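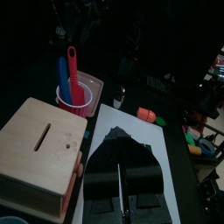 Does the wrist view even help, or is it just one more stream to store? Larkby asked that under the last post and I said I'd get round to it. So, quick one before the Friday run, typed in between resets.

Short answer: it helps, but mostly at the end of a move.

What we did. Same policy, same demos, 2,965 of them, trained twice. Once with the overhead camera only, once with overhead plus wrist. Everything else left alone - same seed, same number of steps, same slightly dodgy lighting. Called the project Juder, don't ask, it was the next free name on the list. Code sits on top of Drurkurus, which is our old training repo with most of the rubbish taken out.

Getting near things: no real difference. Both versions wander over to the toy carrot and stop more or less above it. Overhead is plenty for that. Closing on it is where they split. Overhead-only comes down a touch to one side, nudges the orange bit, and then it rolls and the arm chases it across the table like a bad waiter. With the wrist view it shuffles sideways first and then shuts. Not every time. A lot more often though.

The slotted box I can't call yet. Anything that has to go into the slot needs to be turned the right way and niether version has really got that. My guess is the demos are too tidy, everyone lines up before they get to the box so there's hardly any recovery in there to learn from.

Things I'd do differently:

- darken the training pictures on purpose. Back of the room is nearly black from the wrist and I think the model is leaning on the bright corner with the shelves in it. Want to cover that corner and rerun.
- stop training sooner. Last 1,000 steps did nothing I could see
- shuffle the clutter more. Red cup with the spatulas has hardly moved in weeks, so it's probaby become a landmark

That last one bothers me most. Benjelloun set has the props moved between every demo and I wish we'd copied it from the start.

Storage, as it was part of the question: yes, it's a pain. Two streams, twice the copying, and the nightly sync now runs into the morning. Still keeping it.

Numbers when the 4 reruns are done. Arm's homed, back to it.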